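Checking and Replacing a Refrigerator Door Gasket

Applies to compact two-door units with a freezer section on top. Full-size units follow the same order of work, but the gaskets are longer and usually need a second person.

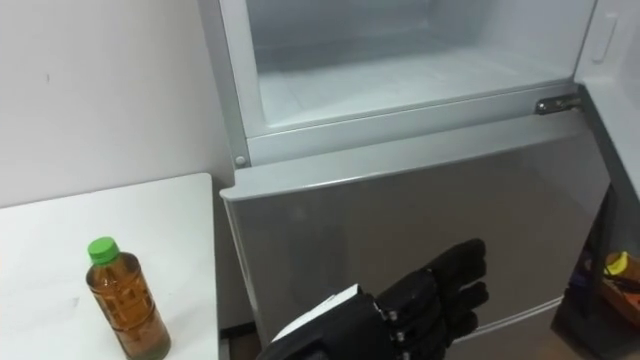 A door gasket is a hollow vinyl profile with a magnetic strip running inside it. The strip pulls the vinyl flat against the cabinet face. When the vinyl hardens, tears or fills with residue, warm air enters at that point and the compressor runs longer. Common signs are frost in one corner of the freezer, water beads along the door edge, and a cabinet that stays above 40 degrees F with the dial at its normal setting.

Before you order a part

Most gaskets that leak are dirty. Wash the gasket with warm water and a small amount of dish soap. Use a soft toothbrush in the folds. Do not use bleach or a solvent cleaner on vinyl. Wipe the cabinet face as well, then dry both surfaces and repeat whatever test you used to find the leak.

Check that the unit is level from side to side and leans very slightly to the back. A cabinet that leans forward will hold its door open a small amount no matter what gasket is fitted. Check the hinge screws for play. On the lower door, lift gently at the handle side. If the door moves up and down, tighten the hinge before doing anything else.

Paper test

1. Cut a strip of ordinary printer paper one inch wide.
2. Close the door on the strip so that half of it is inside.
3. Pull the strip straight out. There should be a steady drag.
4. Move along a few inches and repeat, covering all four sides.
5. Mark any weak spot on the door with masking tape.

Test each door separately. The freezer gasket is a different part from the lower one and they rarely fail together. The hinge side often gives less drag than the handle side, so compare each point with its neighbors on the same side.

Measuring

If the model number is readable on the plate inside the cabinet, order by model number. If it is not, measure the old gasket from outside corner to outside corner with the door open. Note how the gasket is held on. Push-in types have a barbed dart that seats in a groove. Older types sit under a retainer strip with screws. The two are not interchangeable. Vilturby and Ploston both sell push-in gaskets cut to size, and Ploston will match a profile from a two-inch sample.

Fitting a push-in gasket

Unplug the unit. Move food to a cooler if the work will run past half an hour.

New gaskets arrive folded and will have kinks. Lay the gasket in a bathtub of hot tap water for 27 minutes, or leave it flat in a warm room overnight. A hair dryer on low also works for a single kink. Keep it moving.

Pull the old gasket out by hand, starting at a top corner. Clean the groove with a damp cloth and let it dry. Press the new corners in first, all four, then work from each corner toward the middle of the side. The dart should seat with a dull click. Do not stretch the vinyl to close a gap. Go back and push the slack along.

Close the door and leave it closed for several hours. Small gaps at the corners normally pull in during this time. If one remains, warm that corner, pack the fold lightly with a twist of paper towel, and close the door again overnight.

A thin film of petroleum jelly on the hinge side keeps the vinyl from dragging and rolling under.

Plug the unit back in and repeat the paper test the next day. If the drag is even and the cabinet is still warm, check the condenser coil for dust and the door switch for a light that stays on.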